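In Defense of the Bin Where Everything Goes

I have opinions about storage. I know, I know. Most people my age have opinions about mortgages or knees, and I have those too, but what really gets me going at dinner is whether you should sort your small stuff into lots of little containers or just pitch it all into one great big one. I've tried both. I've spent real money on both! And I've come down firmly on the side of the big one, which surprises everybody who has seen my label maker.

A little history first. When we moved into the house in Okside I had 1,418 small things in the garage that weren't tools, weren't food and weren't clothes. I know the number because I entered every one of them in a spreadsheet, over one very long December, as part of what I was calling the Musau plan (after Musau Street, where we'd lived before, and where we'd lost a drill charger for three years). Every item got a row. Every row got a drawer. The drawers came from a shop in Wesuvgate that sells old parts cabinets, and I bought 200 of them, the tiny kind with a metal pull and a slot for a card. They were beautiful. I'd go out there at night just to look at them, with a cup of tea, like a person visiting a horse.

Here's how it went. For a couple of months, wonderful. Then I came home one Tuesday with a thing in my hand, a plastic clip off the bottom of the dishwasher, and stood in front of the cabinets and couldn't think which drawer it was. Appliance, small? Clips? Kitchen, spare? I'd made all three. I put it on top of the cabinet to deal with later. You can guess what the top of the cabinet looked like by spring.

So that's my first complaint about fine sorting. It makes you decide everything at the door, when you're tired and you've got your shoes on and somebody's calling you in to eat. A big bin asks you for one decision (does it live out here, yes or no) and then lets you go in and eat.

My second complaint is about looking. The whole promise of the little drawers is that you'll find things faster, and for screws I'll grant it. Screws all look alike, and if you mix them you deserve what you get. But most of what a household collects doesn't look alike at all! A rag doesn't look like a battery charger. Your eye can pick a bright color out of a jumble in about the time it takes to read a label, and it doesn't have to remember what past-you decided to call the thing. I have lost so many hours to past-me's vocabulary. She filed the bike light under "illumination."

My neighbor's reply to this, every time, is that a bin is just a junk drawer with ambitions. Fine. But think about what goes wrong with a junk drawer. It's shallow, it's crammed, it jams on the spatula, and you can only see the front four inches of it. You're digging blind. A good bin has a wide flat floor, and you stand over it and look straight down, and the stuff lies spread out with air between it. The difference is floor space. If things are stacked three deep you've got a junk drawer, and I'll agree with everything you say about it.

Which brings me to the rules, because I do have rules, I'm not an animal.

Rule one, keep it to what fits in a single layer. When something has to sit on top of something else, you're full, and something needs to leave. I allow an exception for cloth. Cloth is going to flop over whatever it likes and there's no use fighting it.

Rule two, metal. I started with clear plastic like everyone does, and the bottoms went cloudy and the corners cracked, and I ended up with a sad collection of lids. Gray metal doesn't care. It gets scuffed and then it stays scuffed, and you can drop a wrench in from standing height and feel nothing. It's also the best background I know of for spotting things. Blue shows up, orange shows up like a flare, white's fine, and even glossy black does all right when it catches some light. The only thing that disappears is gray, so I buy nothing gray anymore.

Rule three, have two. One for what you're using this season and one behind it for what you aren't. I resisted the second bin for ages on the theory that it would breed a third, and so far it hasn't.
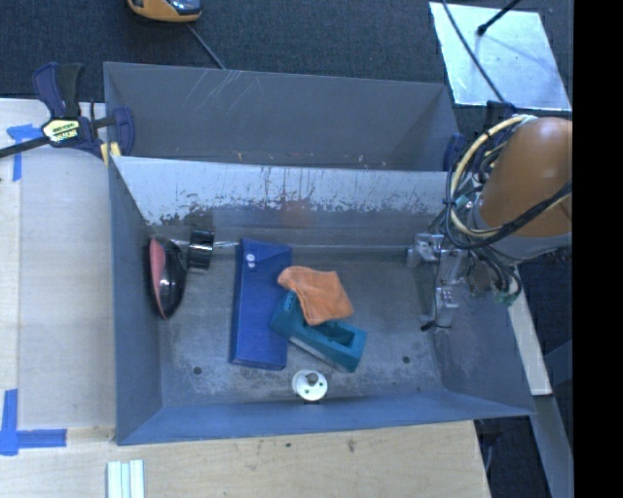
But What About the Nice Stuff?

This is the fair objection, and I've had it from enough people that I'll give it a proper answer. Some things shouldn't rattle around together. Anything with a lens, anything that leaks, anything sharp, anything you'd cry over. I keep a shelf for those, and it holds 8 things, and I can name every one of them with my eyes shut. A system can be strict when it's that small. What it can't be, at least in my house, is strict about all 1,418.

I did the sums once on the garage as a whole, back when I was deciding whether to sell the cabinets. With the drawers, the cards, the card holders, the shelving to put them on and the second label maker (don't ask about the first), I'd spent a bit under what a used car cost my sister, and I'd gotten 3,000 printed labels out of it. Most of them are still on the roll. The bins were a fraction of that, and I carried them home in the back seat.

The cabinets went to a hobby shop over on Pacheco, where they hold beads now and look terrific. Beads are exactly the right thing for a tiny drawer. I visit sometimes. I still think they're the handsomest furniture I ever owned, and I'd never have them back.

If you're standing in your own garage this weekend with a clip in your hand, try it my way for a month. Tip out the drawers, keep the screws apart, get rid of anything you can't identify, and lay the rest out flat somewhere you can stand over it. And leave the dishwasher clip where you can see it, would you? I never did find mine.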